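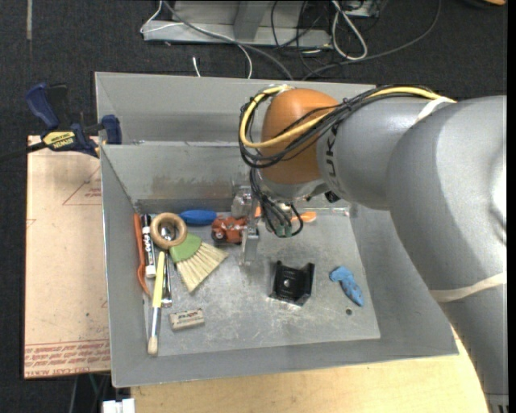

News > Press releases > Walking and outdoors

Last updated: May

Erketti brings out first full walking map of Kurholm, with seven new routes and the old field names back where they belong

Kurholm, May. The whole of Kurholm is now on a single walking map. Erketti, the small map publisher based in Comow, has brought out the first edition of Kurholm on Foot, a folding sheet map with a route booklet that covers the island from the harbour steps to the bird cliffs at the northern tip. It goes on sale this month in shops on both sides of the ferry crossing, and we could hardly be more excited to see it out in the rain and the wind at last.

Until now anyone wanting to walk on Kurholm has had to make do with a nautical chart (very good on rocks, very poor on stiles), a photocopied leaflet from the ferry office, or the kindness of whoever happened to be leaning on a gate. The leaflet shows the main road, the church and the lighthouse and leaves the middle of the island blank. The middle of the island is where most of the best walking is! There are heather banks, peat cuttings, a chain of small lochs, drove roads still wide enough for cattle, and a long stone wall that wanders up over the hill with no obvious purpose and comes down again on the other side.

All of that is on the new map, drawn at a scale large enough to show individual gates, wells and boundary stones. The whole island fits on one side of the sheet. On the back are larger plans of the harbour village and the lighthouse peninsula, where the paths are close together and easy to muddle up, along with a tidal diagram for the south shore.

Seven walks, from a short stroll to a very long day

The booklet describes seven walks in full. They all begin and end somewhere you can reach by the island bus, and each one has its own page of notes on the ground underfoot, the places where you can fill a bottle, and the spots where people tend to go wrong.

The longest is the Round Walk, a circuit of the coast that takes a fit walker all the hours of a summer day. It crosses the shingle bar at the south end, which is covered at high water, so the booklet gives an inland way round through the farm lanes. The inland way is lovely in its own right and in early summer the verges are thick with cow parsley, so please don't feel you've been short-changed if the tide beats you to it.

The Peat Road goes straight up the spine of the island along the track once used for bringing fuel down to the harbour. It climbs steadily and then flattens out on to open moor, with the sea on both sides on a clear day. The Lochs Walk, the Wall Walk and the Chapel Path can be joined together in several ways, and the map marks the linking paths in a lighter line for people who like to make up their own route over breakfast.

Two of the walks, the Harbour Loop and the Lighthouse Track, are on firm, even surfaces without stiles or steps, and have been laid out with wheelchairs and pushchairs in mind. Gradients are marked on both, as are benches and the width of the narrowest gate. Far too many walking guides treat this sort of information as an afterthought, tucked into a footnote if it appears at all, and we wanted it on the page with everything else. The Lighthouse Track in particular is one of the finest walks on the island by anybody's measure. It runs level along the top of the low cliffs, and there is tea at the end of it in the season.

Names that had slipped off the map

One of the great pleasures of making this map has been the names. Every field, rock, pool and bend in the road on Kurholm seems to have been called something once, and a good many of them still are, at least by the people who live next to them. Very few had ever been printed. Some appear on estate plans in spellings that change from sheet to sheet, some are in the old school log books, and plenty were only ever spoken.

Erketti held open afternoons in the island hall, with large draft sheets pinned to the tables and a great many pencils. People came in and wrote on them. They wrote down the Butter Stone and the Long Wet, the Minister's Elbow (a sharp turn on the church road), Cold Porridge (a bog) and Little Comow, a cluster of walls where, the story goes, a family from the mainland settled and never quite got over it. There were disagreements. The same small beach came back with different names from households at either end of it, and both names are printed, one at each end.

Where a name has more than one spelling the map uses the one people on the island use now, and the booklet has an index with the older forms alongside. There is a page on how the names were gathered and an invitation to send in more. The draft sheets themselves have been given to the island school, pencil marks, tea rings and all.

Made to be folded badly

A walking map has a hard life. It gets stuffed into pockets, sat on, opened in a gale and folded up again by someone wearing gloves. Kurholm on Foot is printed by Kuhlmann on a tough, tear-resistant sheet that can be wiped down, and the folds have been planned so that each walk can be seen on an open panel without unfolding the whole thing. The Round Walk is the exception. You'll need to turn it over at the lighthouse.

The colours were chosen outdoors. Early proofs looked splendid on a desk and turned to mud under a grey sky, so the browns were lightened, the path lines thickened, and the blue of the lochs changed altogether. The lettering is larger than on most maps of this kind, and the contour lines are thinner to make room for it. Red is used only for things you need to take care over: the tidal crossing, the unfenced cliff edges and the soft ground north of the lochs.

Walking the island took six months, in every kind of weather Kurholm has to offer, and every path on the finished sheet was walked in both directions. That second direction made a surprising difference. A turning which is plain as day on the way up can be quite hidden on the way down, and several sets of directions were rewritten from top to bottom after the return trip.

Looking after the ground

Kurholm is a working island. Sheep graze most of the hill and cattle are out on the low fields from spring onwards. The booklet asks walkers to leave gates as they find them, to keep dogs on a short lead in spring and early summer, and to give the shingle bar a wide berth where it is roped off for nesting terns. The farms have been generous with their time and their knowledge of the ground, and where a farm asked for a path to go round a yard and not through it, the map goes round.

There is no parking to speak of beyond the harbour. The bus meets the ferry and will stop anywhere it is safe to do so if you put a hand out. Anyone hoping to walk the Peat Road or the Wall Walk should take the bus up and walk back down to the village, which has the further advantage of ending at the bakery.

First edition and where to find it

The first edition is limited to 500 copies, each with a fold-out panorama of the view from the top of the island, drawn by hand in ink and naming every hill on the mainland skyline. The panorama will not be included in later printings, although a copy will hang in the ferry waiting room for everyone to argue over. A standard edition will follow once the first has gone.

Copies can be bought from the ferry office, the harbour shop and the bakery on Kurholm, and from Erketti's own shop in Comow. A reading copy is held behind the counter at the island library, and another is kept on board the ferry, where it may be borrowed for the length of the crossing.

To mark the launch there will be a guided walk along the Lighthouse Track, setting off from the harbour steps after the morning ferry comes in. It is free and open to everyone, at an easy pace with plenty of stops. Bring a waterproof and something to eat. If the sea is too rough for the ferry, the walk will be put back to the next calm morning and a notice will go up in the ferry office window.

Corrections are very welcome. Paths shift, gates move, bogs get bigger, and a map like this is only as good as the last person to walk it. There's a tear-off slip at the back of the booklet for anything that needs changing, and slips can be dropped in at any of the shops that sell the map.

Notes for editors

Kurholm on Foot is published by Erketti, Comow, and printed by Kuhlmann. It consists of a folded sheet map and a stitched route booklet in a card sleeve.

Review copies, sample panels from the map and a short extract from the place-name index are available on request from the Erketti press desk. Journalists wishing to join the launch walk are asked to let the press desk know beforehand so that seats can be kept on the bus back to the harbour.

Related items

Open afternoons in the island hall: thank you to everyone who brought a pencil
Comow riverside map back in print with new footbridge
Tern nesting on the shingle bar: a note for walkers
How we choose our blues
Summer opening hours at the Comow shop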